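Does a city council candidate have to say who paid for the mailer?
Posted 2026-07-11 in Local Elections & Ballots

I live in Flutmont and have now received 11 glossy postcards about a city council seat that pays less than my nephew's paper route. Most of them explain why one candidate is a menace to storm drains. The return address is a mailbox store on Ritchie Avenue and the small print says "Paid for by Neighbors for Better Neighbors," which I can't find anywhere. The city clerk's website has a link to campaign filings that takes you to a form for dog licenses.
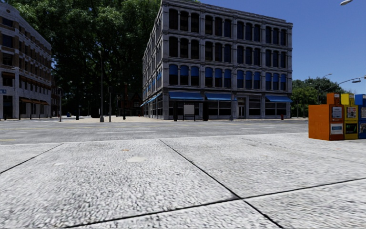
Is a group like that required to register with somebody, and can I look up who gave it money? I did call the clerk, who was perfectly nice and told me to try the county. The county told me to try the clerk. In the old days I would have waited for a reporter to do this for me, and we do still have the newspaper boxes out on the sidewalk, orange, yellow and blue, all in a row, but the last thing I read about the council race was the date of it. I'm not trying to get anyone in trouble. I would just like to know whose money is filling up my recycling bin.

Posted by Prutent

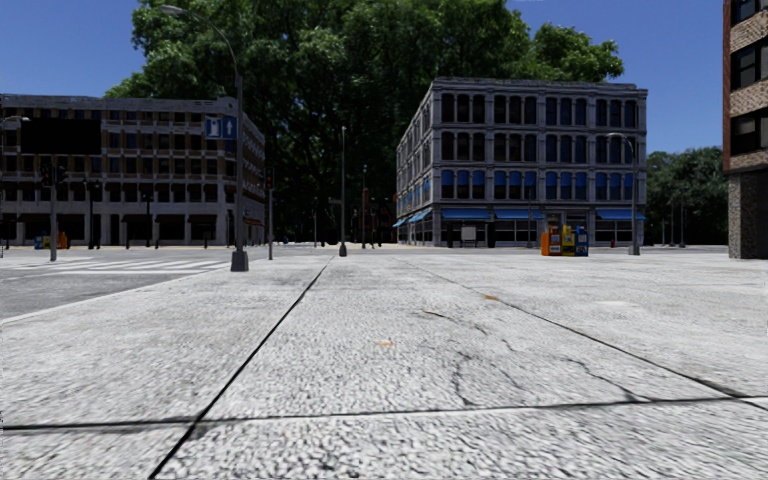 The crosswalk by the long brownish-gray building.

zunero_voter
Welcome to local politics, it's all like this. Throw them out and vote for whoever sent the fewest. Worked for me in January.

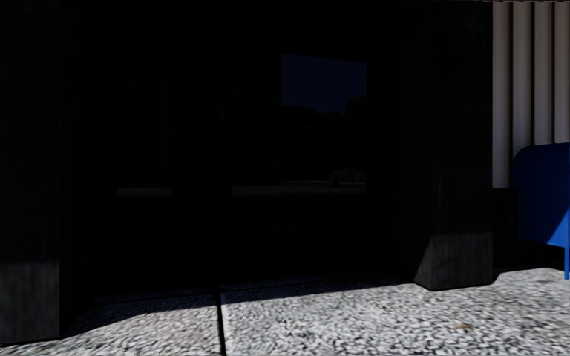
ballotbox33

Most states make a group register once it spends over a certain amount to support or oppose a candidate. The amount varies a lot. In some places it's as low as $100, in others you could wallpaper a small town before anyone asked your name. Your state elections office will have the number for yours, and it will be in a PDF.

For a city race the filings may be kept by the clerk on paper, even if the website says otherwise. Don't ask about "campaign finance" on the phone. Ask for the registration statement and the most recent report for the committee, and give the exact name from the postcard, commas and all. If the clerk says there isn't one, ask for that in an email.
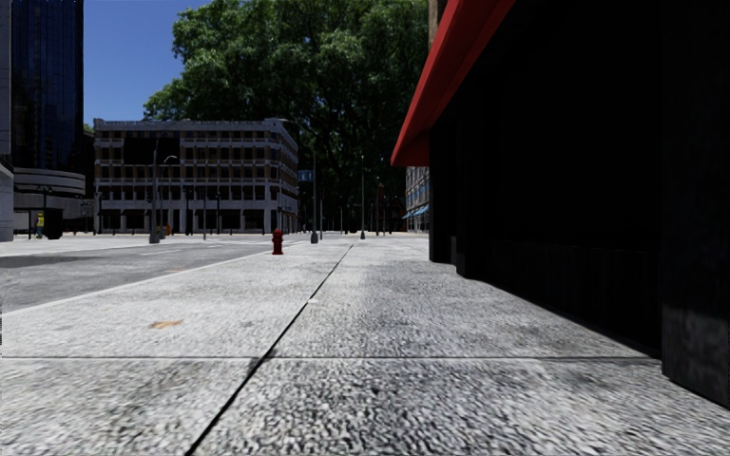
Then check the calendar. Groups usually only report by set deadlines, so money spent right after one of them can stay out of sight until the next, which has a way of falling after the election. If the name never turns up at all, you can file a complaint with the state office. Ours was a 2-page form and I got a letter back the following year thanking me for my interest.

One more thing: keep the postcards. They'll want a copy of the small print, and I had already used mine to level a bookcase.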